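3.2 How the parish registers were read

I should say first how I came to the Rostgate registers, as it shaped what I looked for. I had gone there after the marriage books of the Halás mission, and the archivist handed me a box of baptisms I hadn't asked for - 246 entries, most in one priest's hand. I read them all twice, once for names and once for the margins.
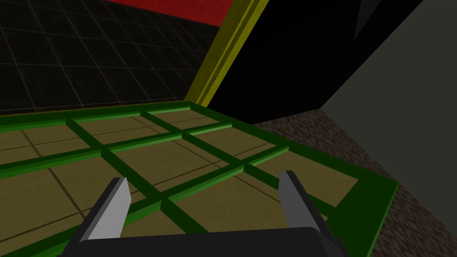 The margins turned out to be the better half. Godparents from Molter keep appearing beside children born 70 miles away, and that puzzled me for a whole November. In the end I ruled up a big sheet and gave each family a row and each feast day a column. Think of the green lattice in Figure 4, bars crossing bars in a rectangular pattern, and you have the idea, only mine was in pencil and much messier. Once the names were in, the Molter people bunched up around the two great fasts, when the priest was travelling anyway.

Figure 4. Gripper with open fingers at a green rack, two rendered views.
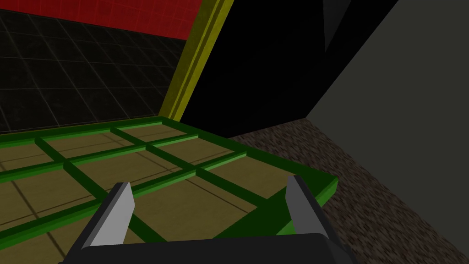
So I don't think those families moved as early as Divent parish tradition has it. They were visiting, or being visited, and the priest wrote down whoever stood at the font. The tradition speaks of 400 settlers arriving together with their own icons and a bell. I can find 50 of them in the books at most, and a few of those may be the same man spelt two ways (he was a generous speller). The bell I can't find at all, though the burial register has a gap just where I'd want to look, and I come back to that in section 4.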